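Home builds > Arms and grippers
Topic: Bedside arm for my uncle, how to teach it the small objects?

villelau_bench wrote:
Hello all. I am building a small arm which will stand beside a bed and pass things to the person lying there. My uncle Fulgencio Ortuño has bad shoulders and at night he can't reach far. The arm is five joints with hobby servos, the big ones at the base, and a gripper with two soft fingers. I printed most parts at the shared workshop in Stamcombe and the rest I do at home.

The mechanics are almost good. The base servo gets warm if it holds the arm stretched for a long time, but I can live with this. My problem is the teaching. I record myself handling the objects by hand, seen from head height, and from these recordings I train the model that decides where the fingers should close. Until now I have 1416 short clips. The model is fine with a cup and with a book. With the remote control of the air conditioner it is very bad, it goes for the middle and pushes the thing away. Should I record more, or record different?

Begoña Calvo wrote:
How many of the clips have only one object on the table? I made this mistake with my sorting arm. Everything was clean and alone in the middle of a white board, and then in the real kitchen it was lost.

villelau_bench wrote:
Almost all of them, I must admit. I started on the workshop bench with a gray mat. Now I record on a real nightstand, with the things that stand on such furniture, so the remote is between a desk phone and a kettle. I hold it upright with the display toward me, and the other hand takes a small piece of striped cloth at the front edge.

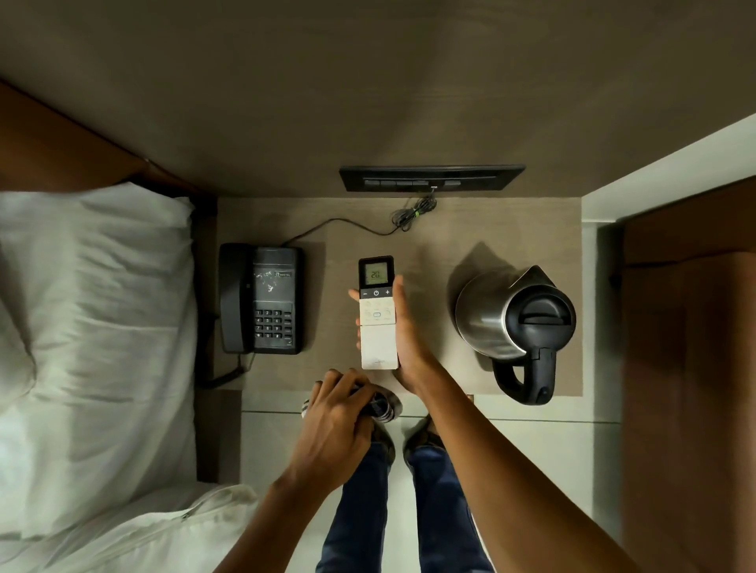 Huiling Xie thinks the open palm is the trouble here, two soft fingers can't copy a hand that supports the remote from behind. She would record every grasp again as a pinch on the two long sides, thumb against one finger, and throw the palm clips out completely.

villelau_bench wrote:
Throw them out? It is a lot of evenings.

Huiling Xie wrote:
I know, I'm sorry. But your gripper has no palm. The model learns a contact it can't make. Keep the clips for finding the objects, that part is still useful. Only don't use them for the finger positions.

sepulveda_nathalie wrote:
I don't agree with this. Nathalie Beaudoin here, I look after the machines in the Sepúlveda workshop. We trained with all kinds of hand poses mixed and the arm still learned to pinch, we only needed some clips with the real gripper at the end. We had 3752 by hand and 47 with the gripper moved by a joystick. Those last ones changed everything. If I started again I would do the gripper clips first and see how far I get.

Huiling Xie wrote:
Was your object always the same thickness?

sepulveda_nathalie wrote:
Yes, wooden blocks. I admit that is easier than a remote, a block doesn't have a sliding cover that opens when you squeeze it wrong.

Begoña Calvo wrote:
Can I say something about the black objects? A black phone with a black cord, seen from above, is hard for cheap depth sensors. On mine the cord simply disappears and the arm goes through it. And there is also a knot of thin cable at the back of your nightstand. A soft finger will hook it one day and pull the phone down. I would mark this whole corner as forbidden in the software, before any more training.

villelau_bench wrote:
Good point, I had only made a forbidden zone for the kettle. The arm must never touch the kettle, this was the first rule I wrote. I will add the phone cord and the cable. For the depth I use the Brondard sensor, the small one, and yes, black plastic gives me holes.

Visitación Gallardo wrote:
A forbidden zone in software is not enough near a kettle. Put a mechanical stop on the base joint. A printed pin is okay for testing, steel for real use. Software forgets after a restart, mine did. And personally I would not have the kettle in reach of the arm at all, stop or no stop.

villelau_bench wrote:
My uncle wants his tea there – we have had this discussion already in the family. But the pin I will do, there is place for it under the turntable.

Begoña Calvo wrote:
Then his tea can be there and the arm can be on the other side of the bed :)

villelau_bench wrote:
On the other side is the wall. I will measure again.

Plan for July: steel pin first, then the new forbidden zones, then gripper clips with the joystick as Nathalie did, only for the remote. The palm clips I keep in a separate folder and train once with them and once without. I will post both results.

Huiling Xie wrote:
Please use the same test positions for both, otherwise we will argue again.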